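Ticket 3.142 — Brummen auf der Anlage, Saal Gesterby
Status: offen, Workaround läuft
Gemeldet von: Naomi Mollel
Bearbeitet von: Ewan Crichton, Vertretung Asif Bangash
Angelegt: November 2021

Meldung

Seit dem Umbau der Bühnenbeleuchtung brummt es auf beiden Seiten. Tiefer Ton, konstant, auch wenn keiner singt. Wird lauter, wenn Laptop dran ist. Bei der letzten Karaoke-Runde haben sich Leute beschwert. Bitte vor dem nächsten Termin, danach ist der Saal bis Februar belegt.

Rückfrage Crichton

Welcher Laptop, welches Netzteil, wo eingesteckt? Und brummt es mit gezogenem Laptop noch oder ist dann ganz Ruhe?

Antwort Mollel

Der alte vom Büro. Steckt in der Leiste hinter der Theke, weil das Kabel sonst nicht reicht. Ohne Laptop leiser, aber nicht weg. Mikros hab ich alle rausgeholt und nebeneinander gelegt, das rote mit Glitzer liegt zwischen dem rosanen und dem blauen. Mit dem roten ist es mir zuerst aufgefallen, glaub aber nicht dass es daran liegt.

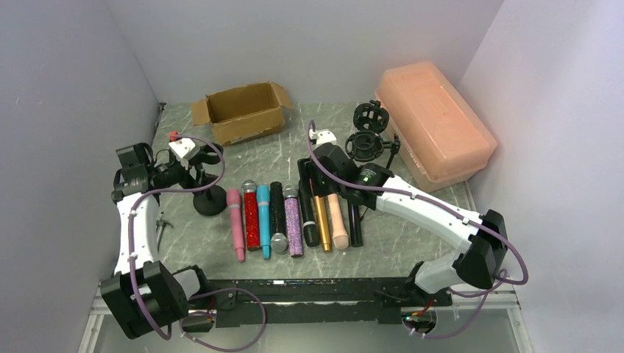
Prüfung vor Ort, erster Durchgang

Mischpult (Vurard) allein am Strom, alle Eingänge gezogen, nur Endstufe dran: leises Brummen. Also nicht nur der Laptop.
Endstufe allein, Eingänge offen: sauber. Endstufe damit raus aus der Liste.
Kabel Pult zu Endstufe getauscht gegen meins aus dem Wagen: unverändert.
Pult an dieselbe Steckdose wie Endstufe gehängt: weg. Komplett.
Zurück auf die alte Dose: wieder da.

Heißt: Pult und Endstufe hängen an verschiedenen Stromkreisen, Schleife über den Schutzleiter und den Kabelschirm. Klassiker. Vor dem Umbau lagen die wohl auf einem Kreis, muss Mackay sagen, der hat die Unterlagen vom Elektriker.

WICHTIG, hing nämlich schon mal ein Zettel dazu am Pult: Schutzleiter NICHT abkleben, NICHT mit irgendwelchen Adaptern auftrennen. Auch nicht "nur für den einen Abend". Zettel hab ich abgenommen.

Prüfung vor Ort, zweiter Durchgang

Laptop wieder dran, Klinke in den Stereoeingang. Brummen zurück plus so ein Sirren, ändert sich beim Mausbewegen. Netzteil gezogen, Akkubetrieb: Ruhe. Laptop mit an die gemeinsame Leiste: Brummen weg, Sirren bleibt leise hörbar. Kommt aus dem Netzteil. Übertrager dazwischen, dann auch das weg. Übertrager ist meiner, bleibt leihweise da, bitte nicht verräumen.

Lichtkreis dazu: Dimmer auf halb gibt leichtes Schnarren auf dem langen Multicore. Auf voll oder aus nichts. Multicore liegt auf ganzer Länge paralel zum Lichtkabel, an der Wand mit denselben Schellen. Muss getrennt werden, mach ich aber nicht heute.

Anruf Mackay

Bestätigt: die Dose hinter dem Pult kam beim Umbau auf den Kreis der Theke, da hängt auch der Kühlschrank dran. Umklemmen nur durch Elektriker. Fergus Mowat fragt bei Pruvport an wegen Termin. Kosten soll erst Ogilvie freigeben, vorher nichts beauftragen.

Workaround bis dahin

1. Pult, Endstufe und Laptop an die EINE schwarze Leiste links neben der Bühne. Nichts anderes rein, kein Licht, kein Wasserkocher.
2. Laptop über den Übertrager. Pegel am Laptop auf drei Viertel, Rest am Pult.
3. Dimmer voll oder aus.
4. Reihenfolge: erst Pult an, dann Endstufe. Ausschalten umgekehrt, sonst knallts.
5. Unbenutzte Kanäle muten. Gain nicht voll aufdrehen und Fader dann unten lassen, war auf Kanal 6 so.

Nachtrag Bangash (Vertretung)

Leiste geprüft, steckte wieder die Lichterkette mit drin. Rausgezogen. Danach ruhig. Kanal 2 kratzt beim Drehen am Gain, hat mit dem Brummen nichts zu tun, Poti braucht Reiniger. Eigenes Ticket bitte.

Nachtrag Mollel

Danke, viel besser jetzt. Kanal 2 hab ich mit Klebeband markiert. Beim Rest bin ich noch nicht durch, das rote Glitzermikro liegt rechts vom offenen Karton.

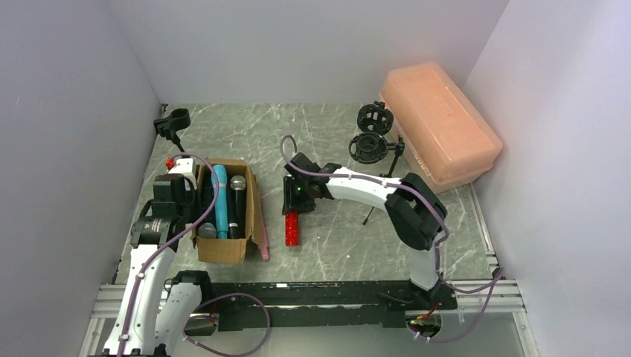

Kann man nicht einfach ein besser geschirmtes Kabel kaufen und die Dose lassen wie sie ist?

Gegen die Schleife hilft das nicht, der Strom läuft ja gerade über den Schirm. Entweder alles auf einen Kreis oder galvanisch trennen. Zwischen Pult und Endstufe ginge auch ein Übertrager, dann aber ein ordentlicher für beide Seiten, und das klären wir erst wenn Pruvport einen Termin nennt.

Offen

Umklemmen Dose: Mowat / Pruvport, wartet auf Freigabe
Multicore vom Lichtkabel trennen: Crichton
Kanal 2 Poti: Bangash legt Ticket an
Eigenen Übertrager beschaffen, meinen brauch ich zurück — Mollel

Letzter Stand Crichton: Mowat hat die Anfrage rausgeschickt, noch keine Antwort. Ticket bleibt auf.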